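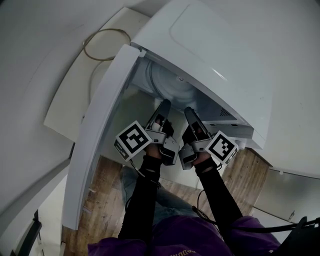 Fig. 1. Two hand-held grippers at the open front of a white laundry appliance.

Service Robotics for Non-Engineers
Lecture 6: Can a machine do the laundry yet?
Notes by Notburga Pichler, version of Mar 19, 2018

These notes follow the lecture, but they are not a full text of it. Please bring them to the exercise session, because there we will fill in the table at the end together. Students who missed Lecture 5 should first read the pages about grasping.

1. What we mean by "the laundry"

When people ask me if a robot can do the laundry, I ask back which part. A washing machine is already a machine that does the laundry. It fills, heats, turns, drains and spins, and it has done so for longer than I am alive. What it leaves to us is everything at the two ends: to collect the clothes, sort them, open the door, load, choose the program, and afterwards take everything out, hang or dry it, fold it and put it away.

So the question of the lecture is about these two ends. The middle was solved by building a special box around the task. Engineers did not copy the hands of a person who rubs a shirt on a board. They changed the task until a motor and a pump could do it. Keep this in mind, it comes back in section 5.

2. The opening is a difficult place

Look again at Fig. 1 and think only about space. Both grippers have to work inside one opening, with their jaws facing each other and little room between them. The wall of the drum is curved and ribbed. The door swings out to one side and takes away a part of the floor where a mobile robot would like to stand.

For a person this is a small discomfort. We bend down, we turn the wrist, and the elbow finds its own way. For a robot arm the same movement asks for:

– a shoulder which can come low enough, or a base which can kneel or go down
– a forearm thin enough to pass the rim together with the gripper
– a wrist that still has some movement left when the arm is stretched
– a plan for the second arm, so that the two do not meet inside

The third point is the one that students forget in the exam. An arm may reach the back of the drum and still be useless there, if it has arrived with all its joints at the limit.

There is also the matter of seeing. As soon as the arms go in, they cover the view from the head. A camera on the wrist helps, but it comes so near to the cloth that it sees one color and nothing more. In the Sesa exercise (see section 4) the students tried both positions, and they finished with both cameras on at the same time.

3. Cloth

A cup has the same shape on Monday and on Friday. A towel has a different shape each time somebody touches it. This is the main reason why laundry came so late in robotics compared with, for example, welding.

Three consequences that you should be able to explain in your own words:

a) There is no fixed "handle". The robot has to decide where to pinch, and after it lifts the piece, the old decision is worth nothing.

b) Pieces hold on to each other. You pull one sock and a pillowcase comes with it. The robot must notice that it has more than it wanted. Weight is a possible sign, but a wet sock and a dry T-shirt can weigh nearly the same.

c) It is hard to know that you are finished. A thin sock against the wall of the drum is easy to miss, for people also. A person passes the hand once around the inside. A robot needs touch in its fingers to do this, or it has to turn the drum and look again.

Folding receives the most attention in the newspapers, maybe because it looks nice in a video. In my opinion unloading is the more honest test. When a folding demonstration begins, the shirt lies usually alone on a table, so somebody has done the unpleasant part before.

4. Learning from the hand

There are two main ways to tell a robot what to do at the drum. In the first way we write rules: find the highest point of cloth, close the gripper, pull back in a straight line. In the second way we record how a person does it and let the program find the pattern.

For the second way it is useful when the person works with grippers also, and not with bare fingers. Ten fingers can do things which two jaws will never do, so a recording of bare hands contains many tricks that the robot cannot use. With grippers in the hands, the person has the same poverty as the machine. The square black-and-white markers in Fig. 1 are of the fiducial type. In general such a marker lets a camera calculate where an object is and how it is turned.

The Sesa exercise. My colleague Senyo Arthur ran this with last year's group in July. The students had to take mixed clothes out of a front-loading drum with hand-held grippers and put them in a basket. They made 1,707 recordings, and 1,674 of them could be used. In the others the tracking was lost, mostly when both hands were deep in the drum. About 200 recordings were single socks, which was too many, and the program became very good at socks and stayed weak with bed sheets. Senyo asks me to write here that the mixture of clothes should be fixed before the first day and not after. I agree with him.

5. Change the robot or change the task?

We return to the idea from section 1. One possibility is a general robot, which stands in front of a normal washing machine and uses it as we do. The other possibility is to change the washing machine. In the Plindolero study, which we discuss in the exercise, the drum tips forward at the end and the clothes fall on a belt. No gripper is needed for unloading. But the device takes the place of two normal appliances, and the clothes still arrive in one heap.

In large commercial laundries the second possibility has clear advantages: there is space, the floor is flat, and the same kind of sheet comes again and again. In a home there is little space, the loads are small and each one is different. For this reason I expect that factory-type laundry will be automated much earlier than the laundry of a family, and in parts it already is.

6. So, yet?

My answer for this year, step by step:

Collecting from the floor: possible in a tidy room, slow.
Sorting by color: possible. Sorting by care label: weak.
Opening the door: possible if the model is known.
Loading: possible, pieces fall down.
Choosing the program: easy, if the appliance has a data connection.
Unloading: partly, large pieces better than small ones.
Folding: towels yes, shirts slowly, fitted sheets no.
Putting away: almost no work on it.

You may disagree with any line, but then bring a reason and, if you can, a source.

For the exercise session

1. Unload a washing machine at home with one hand closed in a thick mitten. Write down every moment when you wanted a finger.
2. Choose one line from section 6 and describe how you would measure success. Say also what counts as a failure.
3. Read Aguirre, chapter 6, only the part about soft objects. The copy is at the library desk.
4. Draw the space which a door needs when it opens, for your own appliance, and mark where a robot base could stand. A sketch by hand is enough.

Next lecture: the dishwasher, where the objects are hard but the racks are not friendly.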